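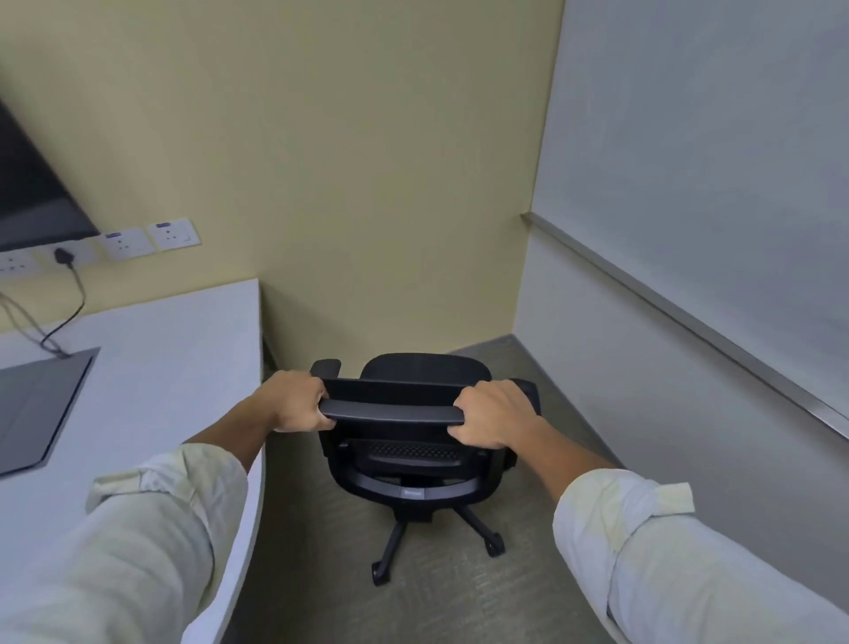 Ross Building Tenants Forum — Quiet Hours

jgosselin
Management proposes that quiet hours on the Vista floor begin at 2 p.m. starting in January. Comments are invited.

amrit_t
Koteo staff take client calls until 4. We cannot support this proposal.

fulen_office
We support it. Our staff of 16 need the afternoon for review work.

jgosselin
Both positions are noted. Calls may be moved to room 94 in the interim.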